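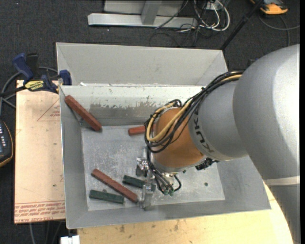

rodel_agb
Does a metal bin with sloping sides need a liner? Our bars slide down and get marks on the corners. I think of rubber mat, 4 mm.

Zdenka S.
I would not. Rubber holds dirt and the bars stop halfway on the slope. We took ours out in October.

rodel_agb
But the noise is terrible without it.

dayana_b
Put the mat under the bin – less noise, and the inside stays smooth.

Zdenka S.
Under is fine, I agree. For the corners, I don't think it helps.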